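Budget for a tabletop arm to sort small parts, is the quote sane?
Posted 25th September

We run a small repair counter in Plestville and a salesman wants us to buy a Skiltel arm for 2,211 dollars, gripper not included (that's another 378). He says it will put screws and springs away in drawers all day. I've heard this kind of talk before. What else will I end up paying for, and should I wait for the October price list?

Najjar
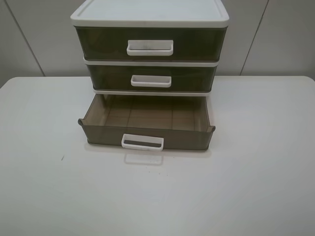
Budget for the job first and the arm second. Drawers are where these quotes get thin. Ask the salesman to show you the arm opening a drawer it hasn't been set up for, then closing it, then doing it again after you've nudged the cabinet. A light plastic three-drawer unit like that one, with the bottom drawer out and loop handles on the fronts, is a fair test: the arm has to get hold of a handle and pull straight, and the cabinet may slide along with it. Put 89 dollars aside for clamps and a mat. I'd also hold back 1,000 for someone's time setting it up, and I wouldn't believe any quote that has zero on that line. Get the gripper price in writing too. If they won't demo on your own drawers, keep your money.

Skatov

we got one, its fine. wait for october they always knock a bit off

benchrat

Fine doing what, though? Ours was "fine" too until we asked it to pick up one washer from a pile. Open bins would save you the whole drawer problem. Did he say what happens if you want to return it?

plainwasher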